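Clamp (tool)

A clamp is a tool that holds things still by squeezing them, and I'll admit up front that I love them more than is reasonable (I own 17, and I'm eyeing another). Most have a fixed jaw, a moving jaw and a screw or lever to bring the two together.

The kind I get asked about most is the C-clamp, sometimes called a G-clamp. It's a stiff curved body with a screw through one end, and it'll hold almost anything to the edge of a bench. Bar clamps do the same job over a longer reach, and spring clamps are the quick ones you work with one hand, like a giant clothespin!

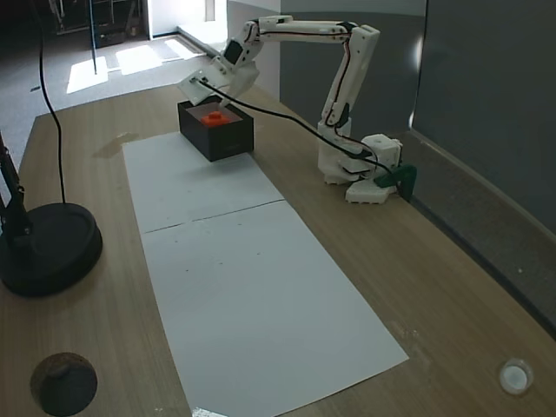
A dark green clamp gripping the edge of a light wooden tabletop.

Pressure is where beginners go wrong, me included. Crank the screw too hard on pine and you get a lovely round dent, so slip a bit of scrap wood under each jaw. With glue you want a thin, even bead along the joint; if it's pouring out, back off a little.

My oldest one is a Karnelance bar clamp that I bought secondhand on a Friday and cleaned up the same night. The screw gets a dab of wax every November, and the bar gets a wipe with an oily rag whenever I remember (not often).

See also: Vise, Workbench, Wood glue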